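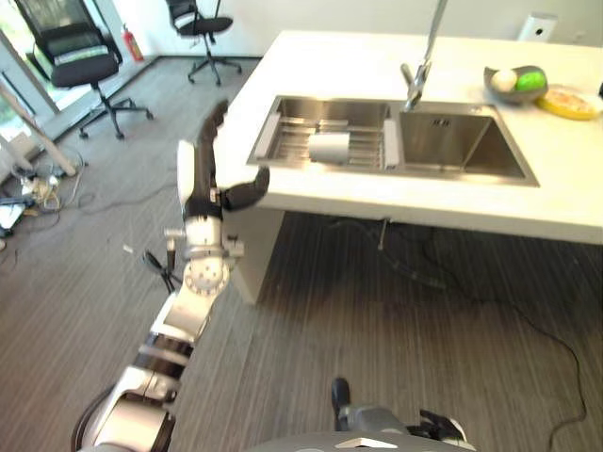 Kusum Grewal
2024-05-03

Hi all, first time posting, long time reader! We're trying to book a house up near Burnham for a week in July, my parents plus us plus the kids, and I've got myself in a muddle over the payment terms. The total is $1,545 for the week. I found it on Trara, but the owner wrote back and said if we book with her directly she'll take the Trara service fee off and give us a late checkout on the last day. She wants 30 percent now and the rest 60 days before we get there.

Well, I got the calendar out, and for the week we want we're pretty much bumping right up against that already. So do I pay the deposit this weekend and then the whole rest of it a few days later?? Or is that just how it goes when you book this close?
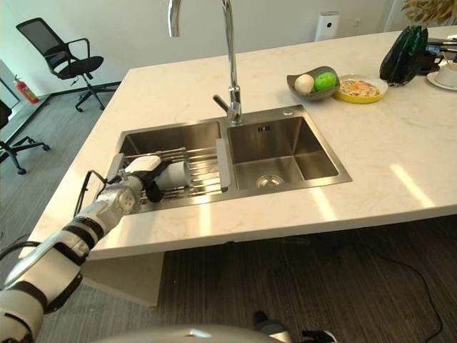
My husband thinks we should stick with the site so there's somebody to call if it goes wrong. I like the owner a lot, she's been lovely in her messages and told us all about the swimming hole and which bakery opens early, but I've never sent money to a person for a house before. It's over 70 miles from us so we could drive up and look at it, I guess, but with the kids' games every weekend I don't see it happening.

Also she says linens are "available." Does that mean included? I don't want to be the pushy guest before we've even paid.

Meron Weldu

stay on the site. the fee is annoying but you get what you pay for. linens available means extra, in my experience. ask

Pui-shan Lu

I've booked direct lots of times and had good luck with it, so I'll give you the other side. When you're already close to the balance date it's pretty normal to be asked for everything in one go, or in two payments very near each other. I'd write back and ask if she'd take the deposit now and the balance at 30 days. We did that with a cabin at Tendura (gorgeous place, awful driveway) and the owner said yes right away. Worst she can say is no.

What I would never skip is a written agreement. Ours was a page and a half. It had the dates, the total, what we'd get back if we canceled, what we'd get back if SHE canceled, and when the damage deposit comes home to us. Pay with a credit card if she can take one. If she only wants a bank transfer or one of those payment apps, I'd go back to Trara and pay the fee and sleep better.

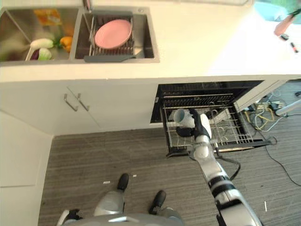

Double sink, with vegetables on one side and the dish rack on the other.

On linens, just ask! "Are sheets and towels for everyone included in the price?" Owners get that one all the time. We bring our own towels anyway and I like my own pillow, but packing sheets for that many beds is a pain, and I'd happily pay a little to get out of it. Ask about the checkout time too and get it put in the agreement, so you have the late one in writing.
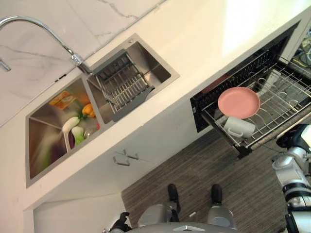 Eluned Landeg

Agree with most of this, but please check the Trara terms before you do anything. Some sites don't allow you to take a booking off their platform once you've met the owner there, and then neither of you has much of a leg to stand on if there's an argument later. I'd also look up the address in the county property records and see if the name matches hers. Ours were free online and it took me less time than making coffee.

And Kusum, if July gets too tight, ask her what she has for the last week of August. We moved ours back one year and the price came down quite a bit, and the kids had the swimming spot nearly to themselves.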